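3.2 Surface finish and scuff visibility

Tubular packaging is handled more often than boxed goods between the packing line and the store shelf, and its curved wall concentrates contact along narrow bands. Górecki and Colel reported that buyers return marked packages even when the contents are intact. Their work dealt with printed surfaces only. Plain light finishes have received less attention, although they now make up much of the mail-order trade.

We compared 6 finishes supplied by Destix, each applied to the same grade of tube stock. Samples were stored upright for 8 weeks and then rated under office lighting at a viewing distance of 400 mm. Ratings used a 5-point scale, with the lowest value assigned to marks that could be found only by tilting the sample.
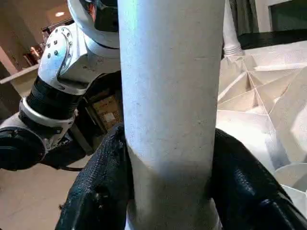

Figure 2. White cylindrical tube with a matte surface, held upright. A faint horizontal scuff line and a few dark specks are present.

Matte finishes scored better than gloss for fine scratches - the diffuse surface hides shallow damage - but worse for dark specks, which stand out at any angle. The Wundo coating reduced both kinds of mark at a higher cost per unit. Rater agreement was acceptable for scuffs and poor for specks. Danuta Baran carried out the second round of ratings in October without access to the first set of scores.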